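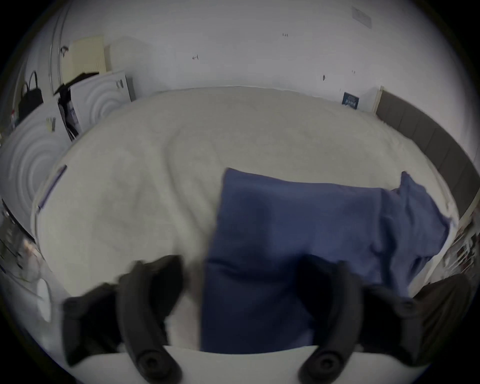

Page last changed: Friday, 21:19

Folding on the Bed: Notes on a Household Practice

The management of clean laundry in this household has been under review since February. The present entry records the arrangements now in force, together with certain matters on which agreement has not been reached. Readers who follow these pages for the entries on bread may wish to return next month.

Until recently, garments were folded at the kitchen table. The practice was inherited from my grandmother, who set up house in 1954 and folded everything, including dishcloths, standing at the table with the radio on. It served well in a large kitchen. In an apartment where the same table is required for meals, school assignments and my own correspondence, it did not. Folding has therefore been transferred to the bed.

The bed offers a wide surface and a soft one, and the second of these is a disadvantage. A sheet which has been slept on retains its wrinkles and shallow dents, and a garment laid over them does not lie as it would on a board. I have found it sufficient to pull the sheet toward the foot of the bed before beginning. My husband, Wycliffe Makori, considers this step unnecessary and omits it. His shirts are in the same condition as mine, and I have discontinued my remarks on the subject.

The beige-grey sheet has a further merit in that dark clothing is easily seen against it. On the former navy bedding, a blue garment could be overlooked altogether, and on one occasion a pair of school trousers was made up with the bed and not recovered until the following week.

Blue clothing constitutes the greater part of what we own. Each blue item is to be spread out on the sheet with its long edge straight before any fold is attempted. The difficulty generally lies at one end, where the cloth gathers into a bunch while the remainder is already smooth. The temptation is to fold the smooth part over the bunched part and place the result in the drawer. This was my own habit for many years. The correct procedure is to open the bunched end first, drawing out the deep folds by hand, and to smooth from the middle toward the edges. Creases running across the cloth may be pressed flat with the palm. If they return, the garment goes to the ironing pile, which is kept on the chair.

The order of work is as follows. Large items are folded first, while there is room for them. Shirts and trousers come next. Socks are left to the end and may be delegated. Towels are not brought to the bed at all; they are folded in the hallway, directly from the rack, and placed on the second shelf.

I am indebted to Halima Rweyemamu for the suggestion that finished piles be set near the pillows and unfolded clothing kept at the foot. Before this rule was adopted, the two were frequently combined, and work had to be repeated. She also recommended that each pile be limited to five garments. I have observed the limit for shirts. Sweaters do not tolerate it, and three is the practical maximum.

One question remains open. My sister, Subira Magesa, holds that trousers should be folded in thirds and stood upright in the drawer, so that each pair is visible from above. I fold them in half and then in half again, and lay them flat. Her drawers are undeniably tidier. They are also deeper, and when I attempted her method in ours, the drawer could not be closed. Measurements have been taken, and the matter will be considered again when the bedroom furniture is replaced, for which no date has been set.

Mr. Hamisi Kimaro wrote after the previous entry to inquire whether folding ought to be done on the day of washing. In principle, yes. In this household a load is completed in about 19 minutes when the clothes come directly from the rack, and takes considerably longer when they have spent the night in a basket. I acknowledge that the basket is nevertheless in regular use.

It has also been decided that the bed must be clear by nine in the evening. Clothing that has not been folded by that hour is to be returned to the basket and may not be moved to the floor. Compliance has been satisfactory on weekdays.

The next entry will concern the hallway shelf, where the towels have begun to lean.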